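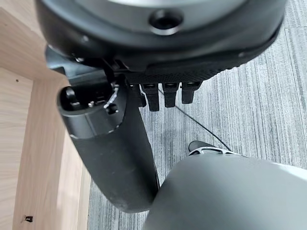
# About the Flaltgate Hand Club

Hi, and come on in! I'm one of the parents who helps run the Hand Club at Flaltgate School, and since I'm the one who volunteered to write this page, you're getting it in my words. We're an after-school robotics group for grades 8 through 12, and we've spent the last few years on one question: how do you get a robot hand to pick up ordinary stuff without dropping it or squashing it?

We started with 4 students and a box of hobby servos that somebody's uncle was throwing out. Now we have 40 on the roster (they don't all show up at once, thank goodness, we'd never fit). The first hand we built was cardboard and fishing line. It could hold a paper cup if you talked to it nicely.

## What we do all afternoon

The hand we work with now has a proper thumb, and the thumb is where most of our time goes. Four fingers in a row will curl up all day long and still not hold much of anything. Get the thumb to come across at the right angle and suddenly you've got a grip! Students write the grip programs themselves, test them, argue about them, and write down what happened in the logbook. We're on attempt 328 in the current book, and plenty of those entries just say "dropped it again."

You don't have to be a coder. Some of our kids only want to mess with joints and screws, and we love them for it, because hinges don't look after themselves. Others keep the parts drawer in order or draw up the test plans. New members spend their first few meetings with a partner and a screwdriver, then pick whatever they like best.

## Jinora

Every team needs a name for the robot, and ours is Jinora. We had a vote, it got heated, and that's all I'll say about it. Jinora goes with us to the Krajčí Cup over in Gutovton each January, where teams get 10 minutes to move a table full of household things from one side to the other. Last time we finished in the middle of the pack and came home with a very long list of things to fix (plus a lot of leftover pizza).

## Joining in

We meet after the last bell and wrap up at 6. There's no fee and no tryout. Wear closed-toe shoes, tie back long hair, and bring a snack if you're the type who gets grumpy around 5, which I definitely am. Parents are welcome to stay and help, and you'll be handed a job pretty quickly!

If you'd like to visit before signing up, leave a note at the front office and one of us will get back to you with the room number.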